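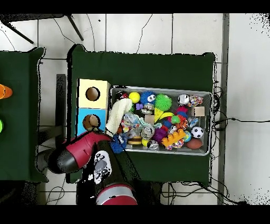
Toy sort table, Bisside room - box on the left, full tray next to it.

Bisside Toy Library - minutes, March meeting
Started 6:40 pm, late, door was locked. Quorum ok. Last minutes passed, no changes.

1. Sorting
Spring intake not finished. Most of what's left is the balls and small stuff, all in together on the big gray tray - spiky ones, the panda one, the clear one with bits in it, fuzzy blue guy with the eyes. Agreed to sort by type before anything gets a label. Balls first.
Wooden cubes go with the block sets, not with balls as last year.
Anything still in plastic wrap: open it, check it, then decide. Long talk on whether wrapped things can go straight to the gift shelf. Vote was no, 5 to 2.
White fluffy one to the wash bag. Soft toys keep getting put in with the hard ones, please stop.

2. Two-hole box
The wooden box, yellow on top and blue underneath. Came in with the Meireles donation, no instructions. One view is it's a posting toy, another is it's just storage. Check which balls fit through the holes before it gets a catalog number. Check the edges of the holes for splinters too. Carried over.

3. Catalog
329 items on the list as of this meeting. Still two lists going, the paper one and the Zuvton one, and they dont match. Paper list to stop end of April. Objection noted.
Small parts tag needed on anything under the choke tube size. Old tags falling off, new tags to be the tie-on kind.

4. Tables and covers
Green cloths to stay on for sorting, things roll less. Shake out after, outside please. Second table to be kept clear for finished bags.
Floor tiles to be swept before the Saturday-type crowd - strike that, before any open session.

5. Money
Balance $2,158. Shelving quote from Ellimance is $740 with delivery, without fitting. Felt to be high. Get one more quote, decide in April.
$72 approved for mesh bags and tie-on tags. Reciepts in the envelope, not the drawer.

6. Other
Late returns - no fines, reminder call only. Same as before.
Puzzle with the missing corner is back again, withdraw it.
Key: second copy needed, see start time above.

Actions
- balls sorted and bagged before next meeting
- box hole test
- second shelving quote
- order bags and tags
- key copied

Next meeting April, 6:30 pm, same room. Closed 7:55.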